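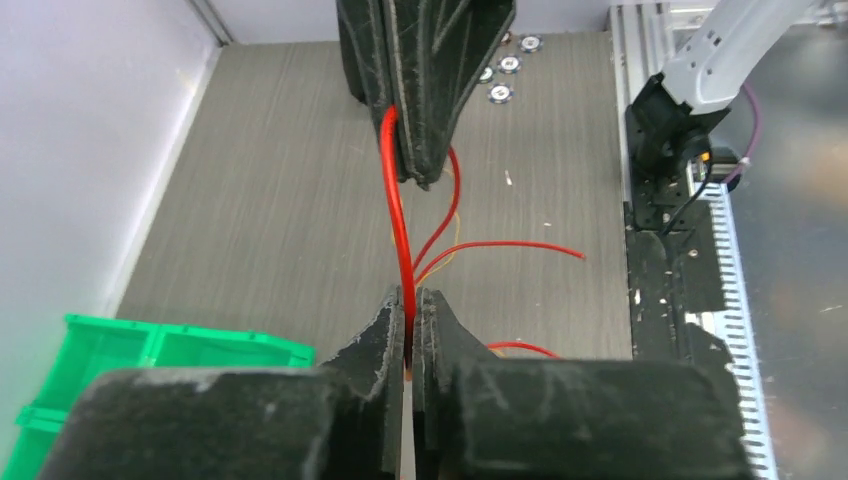

Hook-up wire is the thin insulated wire used to join up the parts inside small electrical things – lamps, radios, model railways, doorbells, toys. It is sold by the reel or in short cut lengths, and the covering comes in a range of colours so that one run can be told from another. Red is by long habit the positive side in low voltage work, and it is the colour most often left lying about on a bench, with yellow kept for a signal or a second feed. A typical lamp job has red lengths curving over the bench top, a bit of thin yellow beside them, and the small round parts, which look like LEDs on star-shaped boards, set down a little way off until wanted. This article deals with the wire and its use in bench-made lamps. For house wiring see Mains cable.

Names

Also called equipment wire, bench wire, or just "single". In the Teltilcombe area older hands say "bell", after bell wire, though bell wire proper is a twisted pair and a different thing. Catalogues are no help, each has its own name for it.

Make-up

Two parts: a metal core and a covering. The core is nearly always copper, often tinned so that solder takes to it easily. Solid core is one thick strand. Holds a bend, pushes neatly into a plug board, snaps if worked back and forth. Stranded core is a bunch of fine strands laid together. Bends freely, puts up with movement, frays at the cut end. Most lamp makers keep both.

The covering is usually PVC. Cheap, easy to strip, but shrinks back from a hot iron and goes brown if the iron lingers. Silicone covering costs more and is very soft – stands heat well, but nicks easily on a sharp edge. Harder plastics are used where space is tight.

Sizes

Given either as the area of the core in square millimetres or by a gauge number. With gauge numbers, a bigger number means a thinner wire, which catches out most beginners. Sometimes stranded wire is sold by the count and thickness of its strands instead. Check what the seller means before ordering. The size needed depends on the current, the length of the run, and how warm the inside of the case will get.

Use in lamps

Star boards are the usual way to buy a single bright LED for a home-made lamp. The LED sits in the middle, the points of the star carry solder pads, and the notches between the points take small screws. Pads are marked plus and minus. The board is fixed to a metal plate to carry off the heat, and the wire is soldered on before or after, opinions differ. After is harder as the plate draws the heat out of the iron.

Boards wired one after another are said to be in series: plus of the first to the supply, minus of the first to plus of the second, and so on down the line. The same current goes through all of them. The supply must suit the LEDs, and a constant current driver is the normal choice. Boards in parallel need more care as one may take more than its share.

Short links between boards are cut a bit over length. A link pulled tight puts strain on the pad, and a lifted pad can't easily be mended.

Stripping and tinning

Strip only as much as the pad needs. Cutting too deep nicks the core and the wire breaks there later, generally once the case is shut. Twist stranded ends between finger and thumb, then run a little solder in. Tin the pad as well. Then bring the two together and heat them both, hold still till the joint sets.

Tinned ends should not go under a screw terminal, the solder slowly gives and the screw works slack. Use a crimped sleeve there.

Keeping

Reels on a rod, largest at the bottom. Offcuts in a jar or shallow tray by colour. Loose lengths tangle quickly, and short bits of bare strand are a real nuisance if they get inside a case. Sweep the bench before testing anything. Old PVC wire turns sticky in a warm loft and is best thrown out.

Local making

Wire was covered at Drultthorpe in a small works on the Polleck road, which ran 13 covering machines at its busiest and employed 79 people. It made red, black and green only. Yellow was bought in. The works shut when the site was sold for housing and one of the machines is kept at Teltilcombe, in the old school, open on Saturdays in July.

The lamp maker Kimie Aoki used Drultthorpe red in her early desk lamps, leaving it in plain view along the arm. Later ones have the wire inside the tube. Her pupil Osamu Yagi went back to showing it, and his set of 6 hanging lamps, made for a tea room in Miyazaki, has the red wire looped openly from one lamp to the next. 5 are still hung there. The other was taken down for repair and is now in a private colection.

See also

Bell wire
Crimp sleeve
Heat sink
Solder
Star board
Wire stripper

Page last changed Thu 4 June. The section on sizes needs a table, and the date the Drultthorpe works closed is still wanted if anyone has it.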